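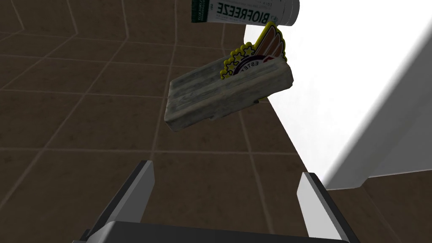 Okay, build update from the Ballden shed, for those of you who keep asking. I've been at the two-armed sim for 4 months now and I still haven't spent a cent on real motors. My wallet is thrilled.

Quick recap if you're new: I'm building a two-armed helper for my workbench at home, and I'm doing all of it in simulation first. The project's called Flillia. The wrist view is what I've mostly been fiddling with this week.

Brown tile won the colour vote, by the way. I tried grey first and the grippers just vanished into it, so brown it is. Grout lines are handy too - you can tell straight away when the wrist has rolled further than you asked for.

Biggest headache so far: objects with thin rims. Trays, dishes, anything with a lip. The collision shapes I pulled in treated every one of them as a solid lump. I redid 158 of them by hand, mostly with a cuppa and the footy on in the background.
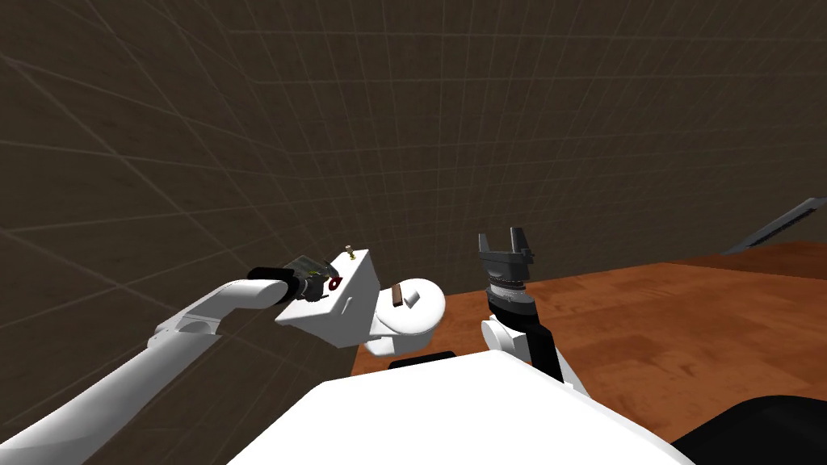

Both arms run off the one controller now. I used to have them on separate loops and they'd drift out of step after a while, which was pretty funny until the elbows met. Merging them took a whole weekend and I'd do it again tomorrow!

Grip force is next on the list. Left side is set to 105 in my own made-up units (don't ask, there's a spreadsheet) and I want the right side to match before I try any handovers.

Somebody asked what computer I'm using. Second-hand tower from Galli, the recycler down the road, plus a graphics card I got in May. It sounds like a hair dryer but it'll get through 2,000 resets overnight if I leave the shed door open a crack.

Next up is printing a real finger. I've got a spool of grey from Tonetti sitting here and a printer that needs a new nozzle - will post when it's sorted. If anyone's got a favourite rubbery stuff for fingertips, I'm all ears.

2025-01-30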